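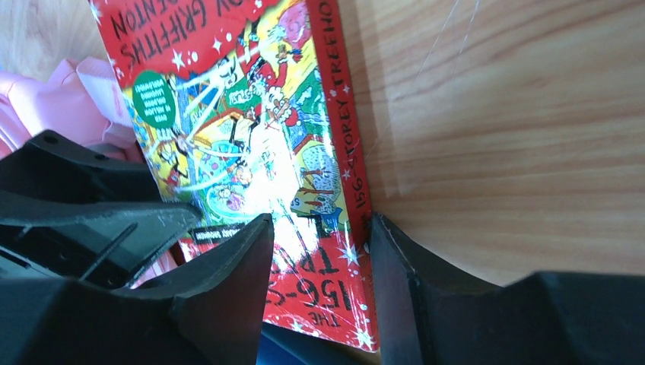
How many examples does a robot need before it can pack a school bag?

More than you have budgeted for, and the number depends less on the bag than on how differently you are willing to let it lie. A few dozen identical demonstrations teach a machine to repeat one afternoon. A few hundred varied ones give it a fair chance of coping with the next.

Chapter 7
Gathering Demonstrations

By this point you have met the policy, the loss function and the training loop, all of which are pleasant to draw on a whiteboard. We now come to the part of the job that takes up most of the calendar and very little of the literature. Somebody has to sit down and move the arms.

We will follow one collection effort through the chapter, the Tarnidham set, recorded for a project called Ketel. The task was written on one line: put the book in the backpack. The person who wrote the line, Oduor Obura, had packed a great many backpacks in his life and saw no reason to expand on it. His first plan called for 30 demonstrations. The finished set holds 400, chosen from 794 attempts, and the distance between those figures is the subject of Sections 7.2 through 7.4.
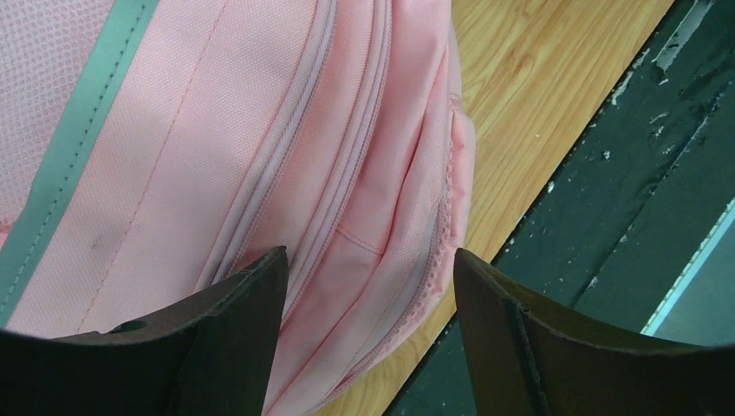

Soft objects are where the plan met its first trouble. A wooden block has a position and an orientation, and once you know them you know most of what the block has to say. A bag has those as well, plus a shape that changes whenever you touch it. An opening can fold shut. A strap can end up underneath. Two operators asked to start from "the same" arrangement will produce two arrangements, and both will swear to it.

The beginner's instinct is to fight this with tape and reference marks. Resist it for now. If every recording begins with the bag in one position, the learner can do well by ignoring its cameras and memorizing a path through the air. It will score beautifully on your bench and then reach, with great confidence, for a zipper that is somewhere else. The spread in starting positions is part of what you are collecting, and it should be planned as carefully as anything else in the protocol.

Camera placement raises a similar question. A view from the wrist gives close detail near the fingertips and loses the rest of the table. A fixed view keeps the layout but may lose the contact point behind an arm at the moment you care about most. The Tarnidham recordings used both kinds, which meant that their clocks had to agree. Their clocks did not agree until August. Section 7.3 covers synchronization, and we suggest reading it before you record anything, an order of events that was not available to the Ketel team. 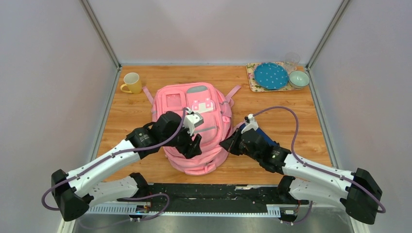
Then there is the matter of the operator. Demonstrations carry the habits of whoever gave them, including the pauses. One operator, working under the station name Kariuki, stopped before every grasp to think. Another, logged as Clameck, never stopped and regretted it often. A policy trained on the first set learned to hesitate, having no way of knowing that the hesitation was thought. Trimming the pauses helped, though it also removed a few that were doing useful work, such as waiting for fabric to settle.

What to do with failed attempts is less settled than older notes suggest. Throw them all out and the learner never sees a recovery. Keep them all and it studies dropping things. The Ketel team labeled each attempt as clean, recovered or abandoned, and kept the first two. The labels were revised in January 2021 after a long disagreement over whether a book halfway into a bag is in the bag.

Before going on to Section 7.1, write your own one-line task description for an object you handle every day. Give it to someone else and ask for every way it could be misread. Keep the list, as you will need it for the exercises on success criteria.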